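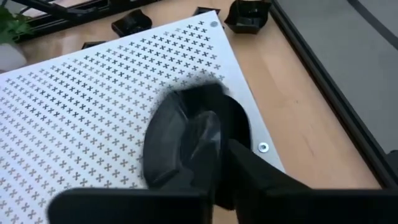
Sediment Cores and the Habit of Counting Layers

Reading time: 4 minutes

A core from Lake Wakuvell has been cited again as proof that thin layers cannot be annual. The lab counted 2,235 layers between two ash beds. Radiocarbon on leaf fragments gave an interval of 2,000 years. The surplus is 235 layers, and it is being used to throw out the whole method.

I think that conclusion is careless. A layer count is a measurement, and it has an error. A strong storm in May can lay down a second couplet in a lake that normally gets one. A dry year may leave none. The Wakuvell report lists both problems and marks the doubtful sections. Critics quote the total and skip the table.

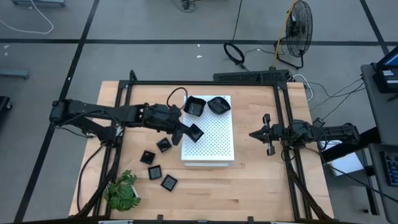
Uriel Chávez disagrees, and wrote to say that an error of this size would not be accepted in any other field, and that storm layers are brought in only after the count fails to match.

The second part of his complaint deserves a reply. Storm layers can be identified without knowing the radiocarbon result. They have coarser bases and lack the spring diatom bloom. The Gemham core was sorted on those grounds before any leaf was dated. Wakuvell was not, and it should be recounted that way by readers who have not seen the dates.

Until then I would accept the sequence, treat the total as provisional, and stop using it in arguments over the age of anything older than the upper ash.

Contact | © 2019 Leka Notes | Back to top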